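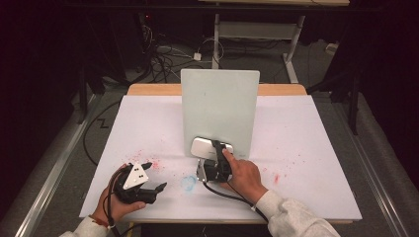 Clorivham Learning Center Extends Tabletop Board Program

Mon 25 November

The Clorivham Learning Center will extend its tabletop writing board program to all study rooms this winter. The program began in August as a trial in two rooms and is funded by a grant from the Flerus Fund.

Under the program, small upright boards are placed on study tables for notes, sums and spelling practice. The center has purchased 50 boards through its supplier, Kedico, and expects the change to save 1,000 sheets of scrap paper each month. In a survey held at the end of the trial, 92 percent of respondents asked that the boards remain.

The center has also revised its cleaning rules. Boards and table surfaces are to be wiped at the close of every session. Users are asked to check the tabletop for colored marks before leaving, as residue is easily carried to books and sleeves.

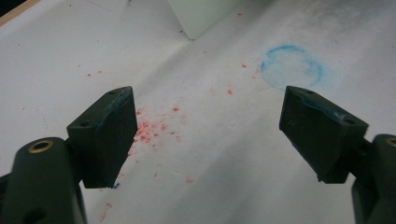 One parent wrote to the center that the boards are welcome but the blue gets everywhere, and asked whether a second cloth could be kept at each table. The request has been approved, and extra cloths will be handed out at the front desk.

Boards may not be taken home. Chipped or cracked panels should be reported to staff and left on the table. 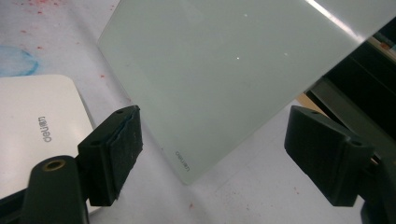 A frosted panel bearing the deli name near its lower corner.

The Boonchu Street branch will receive its boards after the winter break.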